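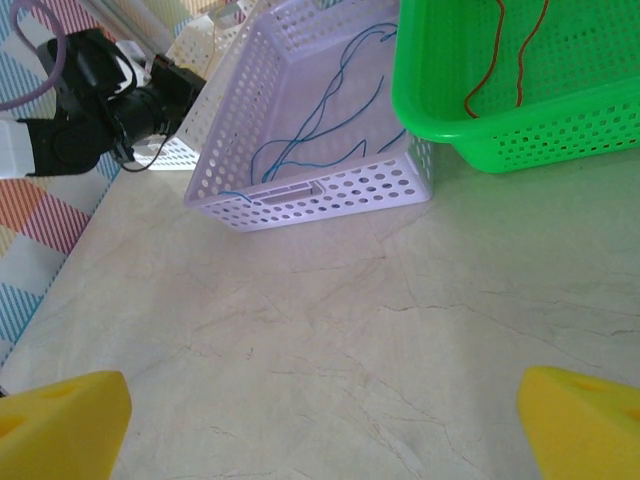
The Weretti Road Ferry

The last ferry to Cirholm left at twenty past five in the winter, and my aunt had told me to be on it. I was on the wrong side of the river with her dog, a bag of onions and the key to a house I had never slept in.

The man in the ticket booth slid the window open a hand's width.

"Dog's extra," he said.

"How much extra?"

He looked at the dog. She was old and grey around the mouth and had sat down on my boot.

"Call it nothing," he said, and tore off one ticket.

There were 11 of us on board. Most stayed in their cars with the heaters going. I stood at the rail because the dog wanted to, and watched the lights at Berrada go past, the cannery first and then the pub. My aunt had worked at the cannery until it shut. She had 400 dollars in an envelope the day she left, and she spent it on a boat with no motor. I had heard that story every Christmas. She told it as if the boat had been a good idea.

She was in the hospital at Gruningate now, with a new hip and a bad temper. I was to feed the dog, run the taps so the pipes didn't freeze, and bring in the mail. She had said all this on the phone twice. The third time she rang, it was only to say that the back door stuck and I should kick it low down, on the left.
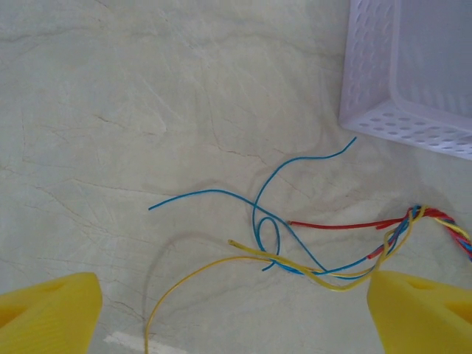

Words by the Weretti Road Writers' Group
Short fiction, December

I kicked it low down on the left and it opened.

The house was colder than the road. I lit the stove, ran the taps and put the onions on the bench. The dog went through every room, came back, and lay down facing the door.

"She's not coming tonight," I told her.

The mail was a seed catalogue, a power bill and a letter with no stamp. The letter was from the neighbour up the hill. It said he would like to buy the boat, if she still had it, and he would pay 660 dollars. It said he had asked before and she needn't answer if the answer was the same.

I rang her after tea and read it out.

"Six-sixty," she said. "He's gone up."

"What was it last time?"

"Never mind last time. Is it under the tarp?"

I took the torch and went out to look. The wind had pulled one corner of the tarp loose and there was snow on the seat. The hull had been painted green at some stage, and then blue over the green. I brushed out the snow with my sleeve and tied the corner down with the only knot I knew.

"It's there," I said when I got back to the phone. "There was a bit of snow in it."

"Did you get it out?"

"Yes."

"All of it?"

"Most of it."

She breathed down the line for a while. I could hear a trolley going by at her end, and someone's television.

"Write back to him," she said. "Say the answer's the same. Say thank you, though. And put the oars in the kitchen, they'll split out there."

I wrote the note on the back of the seed catalogue's order form. Then I went out again for the oars. They were longer than I'd thought, and I had to move the table to get them in. The dog lifted her head, sniffed the nearest blade and went back to watching the door.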